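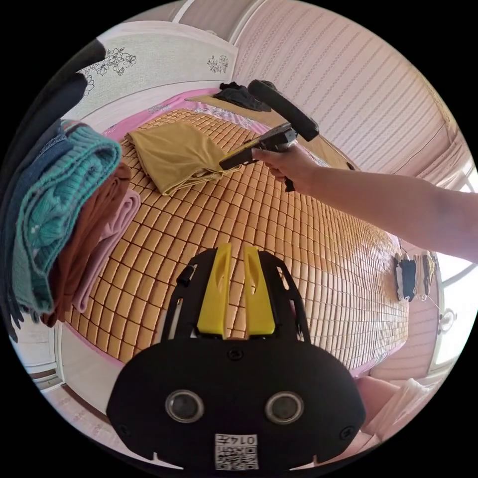 Will the exhibition on the Stellville poster workshops open as planned?

The exhibition remains on schedule, with all four galleries confirmed and one loan agreement still to be signed.

Progress Report to the Horobets Fund for Cultural History
Project: Ink and Argument: The Poster Workshops of Stellville
Grantee: Roncombe Museum of Social History
Reporting period ending April 2026
Submitted by Marama Kereama, Head of Exhibitions

1. Overview

The Horobets Fund supports the research, conservation and display costs of an exhibition on the independent poster workshops that operated in the Stellville district. The grant also supports a printed catalog and a program of public talks. During this reporting period the museum completed its object selection, finished most of the conservation work and appointed Starura to design and build the gallery installation.

One change to the approved plan is requested in Section 6. It does not affect the total amount of the grant.

2. Research and object selection

Jirayu Sombatkul, Curator of Prints and Ephemera, completed the object list and circulated it to the lenders. The list draws mainly on the museum's own holdings, supplemented by six private loans. Five of the loan agreements have been signed. The sixth concerns a set of strike posters whose owner has asked for revised wording on light exposure. The museum's registrar has sent a new draft and expects a reply before the wall texts go to the printer.

Research into the women's screen-printing collective on Canal Row produced more material than the original proposal anticipated. Minutes, supply invoices and a ledger of unpaid rents were located in the district archive. The ledger gives the names of several members who had been recorded only by their initials. It also shows that the collective took paid work from dance halls and a furniture store during the same months in which it was printing tenants' notices. The curator has revised the second gallery to reflect this mixed trade, and the relevant catalog essay has been extended.

The attribution of the three-color carnival poster remains unsettled. The proposal credited it to the Canal Row collective. Comparison of paper stock and lettering suggests that it may have come from a commercial shop nearby. The label will state that the maker is uncertain.

3. Conservation

The conservation studio has treated all of the large-format sheets. Most required surface cleaning and the removal of old adhesive tape. Two had been folded and stored in a damp basement, and these needed extended humidification and flattening. Losses in the margins have been filled with toned paper. Losses within the printed areas have been left visible, in keeping with the approach set out in the proposal.

A group of handbills is still awaiting treatment. The delay was caused by late delivery of mounting board. The studio has since received the board, and this work will be finished before framing begins.

4. Gallery design

Starura presented its final scheme to the museum's exhibition team and the changes requested at that meeting have been incorporated. The main points are as follows.

The posters in the first gallery will be hung closely and at varied heights, following photographs of the original street hoardings. Reproductions will be used at the upper level and will be identified as such.

The second gallery will include a working press table. Visitors will be able to pull a single-color print under staff supervision at set hours. Water-based inks will be used.

The third gallery will be kept at low light for the handbills and fragile sheets. Seating has been added at the request of the access group.

The fourth gallery will address the reuse of workshop designs by later advertisers. The team discussed at length whether this section should take a critical position. The agreed text sets the original sheets beside the later advertisements and quotes surviving workshop members, who disagree with one another on the subject.

5. Public program and catalog

Speakers have been confirmed for the opening talk and for the session on collecting political ephemera. The session for schools has been tested with one class from Roncombe, whose teachers asked for a shorter introduction and more time at the press table. Both changes have been made.

The catalog text is with the copy editor. Rights have been cleared for all but four of the illustrations. If the outstanding permissions are refused, the museum holds suitable alternatives of its own.

6. Budget and request for approval

Spending on research and conservation is within the approved amounts. Installation costs are higher than forecast owing to an increase in the price of framing. Travel costs are lower, as several lenders agreed to deliver their own items.

The museum requests approval to move 20 percent of the travel allocation to the framing line. A revised budget sheet accompanies this report.

7. Risks

The main risk is the unsigned loan agreement. Should the loan not proceed, the strike posters will be replaced with related sheets from the museum's holdings, and one wall text will be rewritten.

A second risk concerns staffing of the press table. Two trained supervisors are needed at each session and recruitment for one of the posts is still open.

8. Work planned for the next period

Framing will begin once the handbills have been treated. Wall texts will be sent for printing and translation. Starura will begin building work in the first gallery while the other rooms are being cleared. The next report will include the final loan position, the catalog proofs and an updated statement of spending.

Questions on this report may be sent to Marama Kereama at the museum's exhibitions office.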